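Didine Planner: Frequently Asked Questions

Applies to Didine 25 and later. Last revised 1st October.

What does Didine do?

Didine is a planning and control layer for two-arm tabletop cells. It takes object poses from a perception module, assigns each object to an arm, plans paths for both arms, and streams joint targets to the controllers. It does not detect objects itself. Most sites pair it with Vaněk, the perception package from the same repository, but any source that publishes poses in the Didine message format will work.

Which controller rates are supported?

The streaming interface accepts any rate your driver can hold steadily. The planner runs in its own process and hands over time-stamped segments, so a slow plan does not stall the stream. If a new segment is late, the arm slows down along the old one and holds at its last point. The event is logged as code 166.

Can both arms move at the same time?

Yes, in two modes. In exclusive mode the table is split into a left zone, a right zone and a shared zone, and only one arm may hold the shared zone. In interleaved mode there are no zones. Both paths are checked against each other at every time step, and the arm with lower priority is delayed until the paths are clear. Interleaved mode gives shorter cycles and longer planning times. Start with exclusive mode.

Why does one arm sit still while the other works?

Usually it is waiting for the shared zone. Open the zone monitor and check which arm holds the lock. A lock is released when the gripper leaves the zone, and the gripper has to clear the zone by the full margin you have set. With a large margin and a container near the center line, the lock may never be released between picks. Move the container or reduce the margin.

How do I model containers?

Use the open-box type. It has five walls and an entry plane. The planner lets the gripper cross the entry plane only from above and only at reduced speed. Do not import a container as a solid mesh: every place pose inside it will be rejected as a collision. Baskets with slotted sides should be entered as open boxes with closed walls. The slots are of no use to the planner and slow down collision checks.

Is the scene file limited in size?

The collision scene accepts up to 1,503 shapes. Above that the loader stops with an error and lists the largest groups. A typical table scene is far below this. If you reach the limit, a detailed mesh has probably been split into parts on import.

Why does Vaněk lose flat objects?

A roll of tape lying flat has little height above the table, and the default table filter removes low points along with the surface. Lower the filter height in small steps until the object stays in the cloud. On wood with visible joints between planks, turn on plane refitting first, or the filter will leave strips of table in the cloud that are then reported as objects.

Do I need a wrist camera as well as the head camera?

Not for picking from an open table. For placing into containers it helps a great deal. The head camera often loses sight of a container as soon as a gripper is above it, and Didine then works from the last stored pose. A wrist camera on the other arm can keep that pose current – set its role to "observer" in the cell file. Fingers must be masked in every wrist view. The mask tool is described in section 326 of the manual.

Head view and wrist view from the Brutisholm cell:

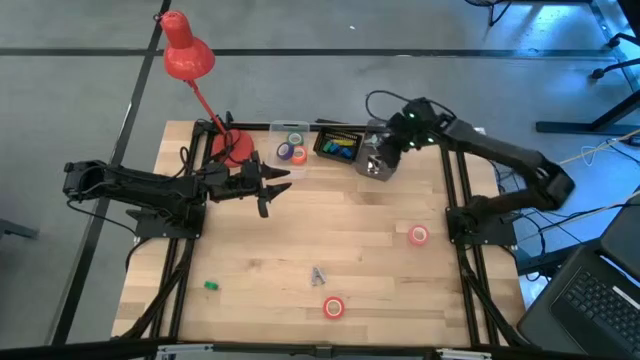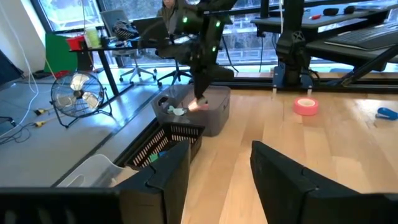
How do I calibrate the cameras to each other?

Run the joint calibration with the board fixed to the table. Each wrist camera is solved against its own arm first, then the head camera is solved against both. If the two arm results disagree, check the base mounts before you repeat the run. Recalibrate after any change to a camera bracket. Changes to lighting do not require it.

The observer arm drifts during long runs. Is that a fault?

No. The observer is moved in small steps to keep the target in view, and these steps add up. Set a home interval to return it to its start pose. The setting is off by default.

Can I run Didine without hardware?

Yes. The replay driver reads recorded joint and camera data and feeds it through the full stack. Planning results are computed as normal and discarded at the output. Logs recorded before the June release need to be converted with the tool in the Desberg utilities package.

Where do I report a problem?

Use the issue tracker. Attach the cell file, the scene file and the event log. Reports without a cell file are closed.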